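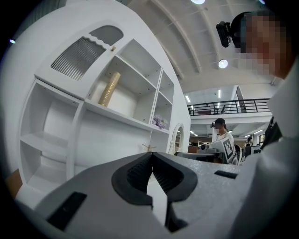 White cabinet with a door of ribbed glass, and lavender on a low shelf.

The glass that keeps a secret

By Suha Moussa

My grandmother had ribbed glass in the door of her kitchen, and as a child I believed it was made so that adults could talk about me. I could see my aunt's blue dress, broken into stripes, but never her face. When the house was sold in August, the new owners kept this door and threw away all the others.

It seems they are not alone. At Brudiretti, a glass workshop with nine employees behind the old tram station, Iñaki Marín cut over 800 ribbed panes last year. Ten years ago he sold almost none, except to dentists. "People were ashamed of it," he told me. "It was the glass of waiting rooms."
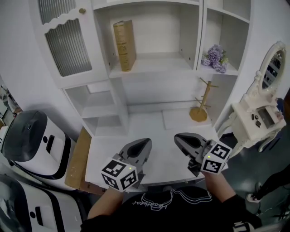

Marín makes it in the slow way. The soft sheet passes under a roller which has the pattern cut into its surface, and then it must cool for many hours. If it is hurried, it cracks on the cutting table, and always at the last cut. He owns four rollers. The oldest came from the Abernathy works when they closed, and it leaves a small fault every 200 millimetres, a kind of comma. Some customers ask for the comma. Others send it back.

Hermenegildo Meléndez, a joiner who buys from him, prefers the narrow rib for furniture and the wide one for bathrooms. He always sets the lines vertically - a horizontal rib collects dust, and he says it makes a door look tired. His difficulty is the putty. It enters the grooves, and he must clean it out with a sharpened matchstick while it is still soft. 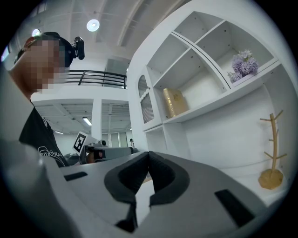

The price has gone up with the fashion. A single old door, with its first glass, was sold for 2,156 euros at the Prirgate auction this spring, and the wood was not even good. Marín did not bid. He has a door of this type at home, he said, and his daughters have already learned to listen behind it.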